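Vodness Countertop Set – Simulated Demonstrations for Arm Training

Vodness is a packaged set of simulated pick-and-place recordings for teams training manipulation policies. It is made by Haslam in Vatanau and ships as a download or on a drive. Every episode is driven by a person on a hand controller. No scripted motion is included.

The set contains 2,740 episodes across 86 object layouts. Each layout puts household items on a dark wood top in a tiled room, and the operator is given a written instruction naming one item to handle.

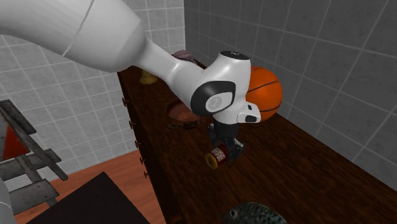 Episodes are kept at the length the operator needed. Pauses and second tries stay in, and each one is tagged so you can filter it out. Garnet Kennedy, who runs recording, asks operators to work at a normal pace and to stop if they lose track of the target.

Camera views

Each episode comes with two fixed views of the room and one view from the wrist. All three share the same clock at 25 frames per second. The fixed views take in the arm and the objects around it, so they suit models that plan from the whole layout.

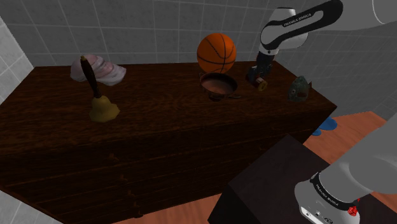
Fixed view: basketball, handbell, fish figurine and other items on the wood top, with the gripper close to the small cylinder.

The wrist view covers less of the room but shows the target at a larger size. Some printed labels can be read in it – useful if your instructions refer to an item by name.

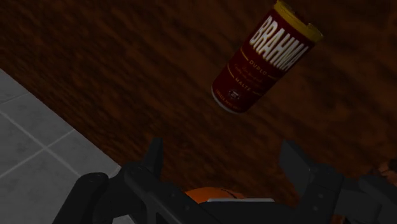

Wrist view: a red can labeled BRAHMA, beyond the fingertips.

What you get

Video for all three views
Joint positions and gripper state for every frame
Written instruction for each episode
Object poses from the simulator
Success flag, checked by a second person
Loader script and a short guide

Licensing

A license covers one site. Universities may ask for the teaching rate. Failed episodes are sold with the set – they are in a separate folder and are not part of the episode count given above.

Version 2 replaces the March release. Customers who bought the earlier release can download the new files with the same key.

For orders and sample episodes, contact Neville Haslam at the Vatanau office. Orders from the Sustberg area are handled there as well.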